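Robot Handling Lab, Unit 5
Shared Workspaces: Rules for Arms, Tools and Fixtures
Instructor: Siriporn Bunnag

5.1 Scope
These notes cover bench cells in which one or more small arms handle hand tools on a flat work surface. They do not cover the Riedl press cell, which has its own procedure. Read Unit 4 (stop functions) first.

5.2 Terms
Cell: the work surface, the rails around it and everything inside them.
Keep-out volume: space a gripper may not enter at any speed.
Handover zone: space that two grippers may enter, one at a time unless the task sheet says otherwise.

5.3 Before power-on
Clear the surface of anything not listed on the task sheet. Loose screws and cable ties count.
Check rail joints by hand. A joint that moves is reported and the cell stays off.
Open containers are placed with the lid position recorded. A toolbox modeled as closed but standing open will put its rim or latch inside a planned path.
Confirm that the stop button is within reach of the person running the task.

5.4 Speed and clearance
First run of any new path: 5 percent of rated speed, one person at the stop button. Later runs may go to 100 percent only after the path has been signed off.
Keep 3 cm between the gripper body and any rail. Fingers may come closer during a grasp — the wrist may not.
Near dividers and rims, approach from above and retract along the same line.

5.5 Handling tools
Grasp screwdrivers and similar tools by the handle. The tip is treated as a hazard even when the tool is blunt, and its length is added to the keep-out volume of the arm holding it.
When 2 arms work in one cell, the arm holding a tool has priority. The other arm waits outside the handover zone.

5.6 Records
Log every stop, including the ones you caused on purpose. Groups using the Diken template must add the lid position by hand; the Atel template already has a field for it. Logs are due Wednesday before lab.
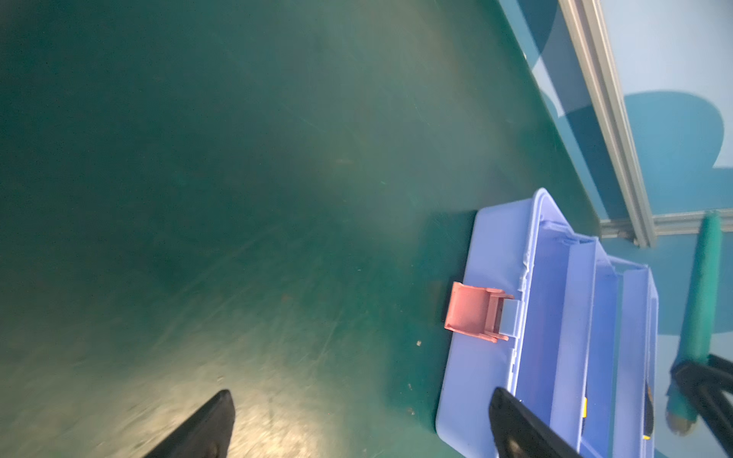
Fig. 5.1. Wrist view of a cell with open toolbox, tool handle and corner rails.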